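Notes for the talk, 5th January, club evening in Flostcombe
Speaker: Lemlem Kahsay

**Start (speak slowly, wait for the people at the back)**

Good evening. I will speak about our first half of the season, and mostly about the home matches. I have followed Flostcombe for many years, but I only began to write down the attendance last season, so please forgive the gaps.

- Lowest home crowd: 887, against Sornier, on a night of heavy rain
- Highest: 1,954, against Grirmont
- Away fans at that match: 277

**The Grirmont match**

Remind them of the score, 2-2. We were two goals behind at half-time. The coach moved Kofler from the left side to the middle, and after this we won many more second balls. Both our goals came from corners. Ask the room: who stayed until the end? (Wait for hands.)

Do not speak too long about the penalty. It was discussed enough in the bar.
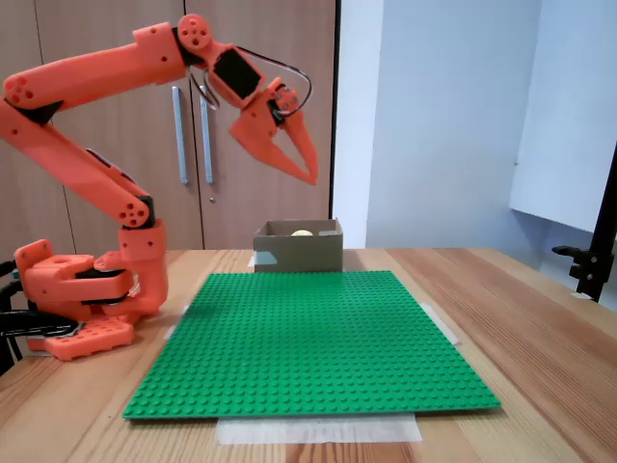 *Orange 3D-printed arm on a light wooden table.*

**What worries me**

We give away goals in the last ten minutes. It happened against Sornier, and again in the cup. In my opinion we defend too deep when we lead, and the midfield gets tired from running back. Some of you will say it is the fitness. I am open to this.

Also the full-backs. When both go forward at the same time, there is a big space behind them, and every good team has found it.

**Second half of the season**

- Return match at Grirmont: the last time we played there, the crowd was 1,303
- Kofler has one yellow card left before he is suspended
- Buses: read out the departure time from the sheet, twice

**Questions**

If somebody asks about the new goalkeeper, say that I know only what was in the local paper. Give back the microphone to the chairman before the raffle.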